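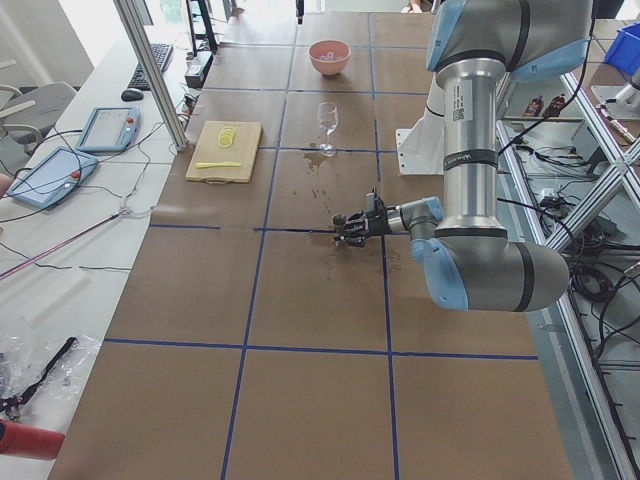 Valente objected early on that a spill should be scored by its area alone, and that the path it takes across the paper tells a reader very little. We kept both measures.

By Adelino Valente and Ximena Echeverría
November
2 min read

4.2 Spills on kraft paper

Figure 3. Dark stains on the brown paper below a stemmed glass, with a larger damp patch across a tape line. Sliced lemon on the cutting board, left of the glass.

The Billstead set holds 1,378 table settings, and 53 of them include a spill. Brown paper darkens where it takes up liquid, so the edge of a stain is easy to trace. Tape is harder. Where a patch crosses a strip, as in Figure 3, we traced the paper on each side and joined the two outlines by hand - a step that Echeverría repeated on 40 settings to check the first tracing.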